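阅读时间:7 分钟

第四章 夹爪代按圆形按钮:调试、交接与岗位调整

4.1 适用范围

本章适用于 Brenirham 场区内已安装 Pluletia 双指夹爪工作单元、并由 Clella 软件下发任务的工位。凡需由夹爪代替人工按压设备前面板按钮的作业,均应按本章完成仿真预演、现场调试和岗位交接。仅用于搬运的工作单元按第三章执行,不适用本章。

本章的读者为工位操作人员、班组长以及负责任务下发的调度岗位。维护岗位在阅读本章之前,应先完成第二章规定的断电与挂牌培训。

4.2 开始之前

在打开 Clella 任务编辑页面之前,请逐项确认:

(1)目标设备的外形模型已导入,且版本号与设备铭牌登记一致。外壳圆角、边缘饰条等细节影响碰撞判定,不得以简化方块代替。
(2)目标设备的原操作规程已由班组长签字移交,人工按压的时机、次数和间隔均有书面记录。
(3)该工位的当班人员已知悉调试时段,并知道急停按钮的位置。
(4)夹爪手指无缺损,紧固件已按第二章的扭矩表复核。

注意:操作规程未移交的工位,不得以“先试运行、后补手续”的方式进入 4.3。以往在 Rafferty 装配线出现的多数返工,均源于按压时机仅凭口头交代。

4.3 仿真预演

每项按压任务在下发至现场之前,须在 Clella 中完成 1,000 次仿真预演。预演由调度岗位发起,工位操作人员应至少旁看一次完整的接近过程,并在记录表中签字。

1. 在任务列表中选择工位编号,点击“载入场景”。
2. 将视角切换为“近景”,使目标按钮与设备外壳的圆角同时可见。
3. 设定接近起点。起点与按钮的直线距离不得小于 225 毫米。
4. 逐帧推进,观察手指与外壳之间的间隙。按钮临近外壳圆角时,应额外检查外壳顶部的凸起件。
5. 出现碰撞提示时,立即暂停,记录当前帧号,不得直接跳过。
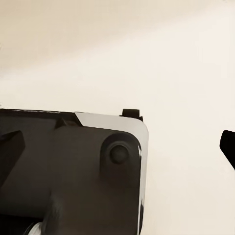 6. 对每一次暂停填写原因。原因栏只接受“路径”“模型”“光照”“其他”四项,选择“其他”时须附文字说明。
7. 全部预演结束后,导出汇总表,由班组长与操作人员共同审阅。

汇总表中的成功率低于 87% 的任务,系统将自动退回编辑状态。达到或高于该数值的任务可以申请现场调试,但不代表已获准投入生产。班组长有权以操作习惯、人员安排或安全方面的理由退回任务,退回理由由调度岗位书面答复。

说明:浅色墙面与浅色外壳饰条亮度接近时,轮廓识别可能变差。遇到此类工位,请在“光照”一栏中增加一组较暗的设定,再行预演。预演总次数不因此减少。

4.4 现场调试

现场调试须安排在交接班之外的时段,并由熟悉该设备的操作人员在场。调试期间,设备的人工操作权限保持有效。

1. 将工作单元切换至“低速”,确认状态灯与控制面板显示一致。
2. 在设备未接入物料的条件下,执行一次空程接近。手指到达接近终点后停止,不进行按压。
3. 由操作人员目视检查手指与按钮中心的偏差,将结果录入终端。
4. 偏差超出工位登记限值时,返回 4.3,重新设定接近起点。
5. 偏差在限值之内时,执行单次按压,并由操作人员确认设备的响应。
6. 连续执行 7 次按压。其中任何一次无响应或重复响应,均应终止调试。
7. 调试合格后,由操作人员与班组长在终端上分别确认。两项确认不得由同一账号完成。

警告:低速模式不等同于安全状态。工作单元通电期间,任何人员不得将手伸入手指与设备外壳之间。清理面板或擦拭按钮之前,必须断电并挂牌。

注意:部分设备面板为深色,按钮亦为深色,且表面没有标识。现场人员不得为便于识别而自行在按钮上粘贴标签或反光贴。确有需要时,应提交外观变更申请,待模型同步更新后方可实施。

4.5 岗位职责的变化

按压任务转由工作单元执行后,原岗位不撤销,职责作如下调整。

(1)操作人员不再承担逐次按压,改为对任务状态进行巡看,并负责异常时的接管。接管操作优先于一切自动任务,无须事先请示。
(2)班组长应在排班表中单独列出接管人员。同一人员不得在同一时段内被指定为两个相距较远的工位的接管人。
(3)调度岗位负责任务的下发与撤回。撤回指令发出后,应以口头或对讲方式通知现场,不得仅依赖屏幕提示。
(4)人工按压的技能应予保持。各班组每月安排一次人工操作练习,练习时段工作单元停用,产量考核按原人工标准折算。

关于工时与津贴,调整后的岗位仍按原岗位等级执行。因自动任务停机而产生的等待时间计入正常工时,不得计为个人效率损失。各班组如对折算方式有异议,可在当月内通过 Clella 终端的“意见”页面提交,由生产管理部门答复并公示。

班组长在首次交接会上应向全体当班人员说明以下事项:哪些按压任务已经转移,哪些仍由人工完成,何种情况下人工应当接管,以及接管之后由谁恢复自动任务。交接会内容须留存记录,缺席人员应在上岗前补听。

4.6 异常接管

发现下列任一情形时,操作人员应立即接管:手指停留在接近路径中途;手指与外壳发生接触;设备响应与任务记录不符;现场有人员进入作业区域。

1. 按下工作单元的“暂停”键。存在人身危险时,直接按下急停按钮。
2. 口头告知邻近人员:“本工位已接管。”
3. 待状态灯变为常亮后,在终端选择“人工”,由操作人员确认设备当前状态。
4. 通过“手动后退”将手指移离面板。禁止徒手推动手指。
5. 断电并挂牌后,按原操作规程以人工方式继续生产。
6. 在终端登记接管时间与原因。可先登记简要原因,下班前补充完整。

恢复自动任务须由班组长确认。因接触外壳而接管的工位,恢复之前应在 Clella 中重新载入该任务,对照接近路径查找偏差来源。 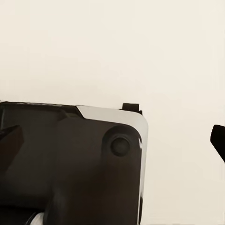
试行期间收到的一份书面意见提出,接管的次数不应列入个人评比。意见中写道,过去手按按钮,按错了自己马上知道;现在站在旁边看,最难的是判断该不该伸手去停它,如果每停一次都要在月底解释一次,大家就会等到非停不可的时候才停。这份意见还希望登记页面能够简化,不要在处理异常的同时填写长表。

生产管理部门已采纳上述两项意见。自本版手册起,接管次数仅用于分析任务质量,不得用于个人或班组的排名、扣分及奖金核算。登记页面的必填内容缩减为工位编号、接管时间和简要原因,其余内容可延后填写。

各班组不得另行设置内部的接管次数指标。已经设置的,应在收到本手册后停止使用,并将停用情况告知所属人员。

4.7 记录与保存

下列记录由班组长汇总,在 Clella 中归档:

— 操作规程移交单;
— 仿真预演汇总表及暂停原因;
— 现场调试的双人确认;
— 交接会记录与补听签字;
— 异常接管登记。

更换手指、移动设备或更新外形模型后,原有预演记录失效,应自 4.3 起重新执行。仅更换操作人员的,预演记录继续有效,但新到岗人员须旁看一次接近过程并签字。

记录的更正应保留原文,注明更正人岗位和更正理由。终端离线期间可使用纸质表单,恢复联网后由当班班组长录入,纸质原件随工位档案保存。

工位停用或拆除时,班组长应撤回全部未执行的任务,解除接管人员的指定,并将人工操作规程交还原岗位。拆除步骤见第六章。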